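Notebook, reading room bench, December 7, 2018

Picking this up again after a long gap, mostly so that Rekha can follow what I did with the Durrani biography while she was away, and partly so I stop writing things on the backs of call slips and losing them.

Where we are: the review of the new life of Durrani is drafted as far as the second expedition, and I have been stuck there for longer than I'd like to admit. The book is a pleasure. Plattner writes the ice chapters as well as anyone I've read, and the long winter aboard the Stisine had me up far too late (I read the whole of the scurvy section over a bowl of soup, which I don't recommend). My trouble is with the man in the middle of it. Plattner's Durrani is patient and fair from the first page to the last, and the crew who left him in the spring are given two paragraphs and a scolding. I kept wanting to hear from them.

So I went back to the letters. We have the Zirkstead bundle here, 1244 leaves by the old finding aid, and I have now read the stretch from the departure to the split, some of it twice. The mate's hand is dreadful until you get used to his habit of running "the" into the next word, and after that it goes along nicely. What comes through is a ship that was unhappy much earlier than the book allows. He is complaining about the division of the stove coal in December, months before Plattner has anyone raise their voice. He also says, very plainly, that Durrani read the men's mail before it went into the cache. Plattner quotes the sentence just before that one and the sentence just after, and I would dearly like to ask him about it over a cup of coffee.

I do want to be careful here. The mate had his own reasons for writing as he did, and he was angling for a berth on someone else's ship by the time of the later letters. Danish reminded me of this at lunch, kindly, and he's right.

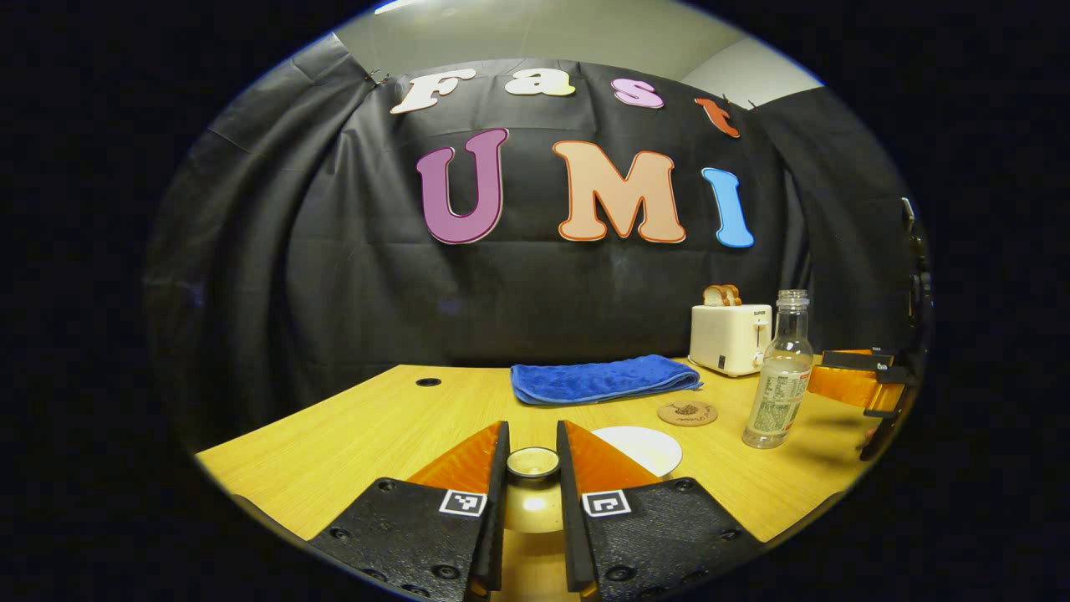 Small round lid and shiny golden base, sitting in the gap between the gripper fingers.

On to the older book, Fledeck's, which I had promised to reread so the review could set the two side by side. I had remembered it as dry. It is dry in the first 3 chapters, I'll stand by that, but after the father's bankruptcy it wakes up, and the account of the lecture tour is the best thing either writer has done. Fledeck understands that Durrani came home needing to be a hero because he owed money, and that the published journal was put together in a hurry with a publisher breathing down his neck. Once you know that, you read all those lovely sunsets a little differently. Plattner takes the published journal more or less as the diary it claims to be. Fledeck puts it next to the field notebooks and finds up to 11 passages that were moved or warmed up for the public. I've checked two of them so far. One is just as Fledeck says. The other I think is a plain copying slip, and I've put a pencil note on the photocopy for Volodymyr, who knows the notebooks far better than I do and will probably tell me I'm wrong.

Toshio asked whether a general reader needs both books. My answer today (it may change by the weekend) is to read Plattner first, in one go, in a warm chair, and then go to Fledeck for the quarrel. I'd hate for the review to sound like a scolding of its own. People should enjoy the walrus hunt! It's a wonderful walrus hunt, even if half of it may have happened to somebody else.

Still to do:

Finish checking the moved passages against the notebooks, starting with the aurora one.

Ask Rekha whether the Zirkstead leaves on the coal ration were ever transcribed. I have a feeling there's a typescript from the old cataloging days, in the gray cabinet or possibly under it.

Cut my opening. It currently spends a whole page on my grandmother's copy of the journal, which I love and which has no business being there.

Page references for Plattner are to the hardcover. The index is poor under "mate" and I've started a slip of my own, tucked in the back of this notebook, so please don't shake it out.

Stopped at the letter about the broken sledge. It starts halfway down the leaf, under the laundry list.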